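How to Make Strawberry Lemonade for One Without Buying a Gadget
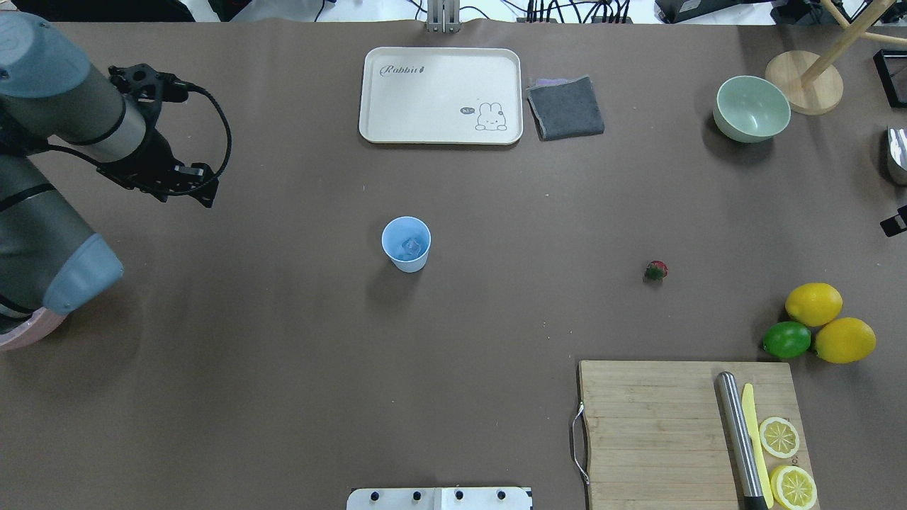
Lemonade for one is mostly an exercise in restraint. Get everything on the table before you cut anything, or you'll be hunting for the board with sticky hands. My lineup is two lemons, a lime, a cup of ice and a single strawberry, which my neighbor Jeanine Goossens considers stingy. Keep a folded cloth close. You will need it sooner than you think.

1. Roll the lemons hard under your palm, then halve them on the board.

2. Squeeze one and a half into a bowl. Fish out the seeds. Miss one.

3. Stir in sugar and 120 ml of warm water until it stops crunching.

4. Mash the strawberry with a fork and add it.

5. Pour over the ice, top up with cold water, and squeeze in as much lime as you can stand.

Leftover lemon half: wrap it, refrigerate it, find it in May.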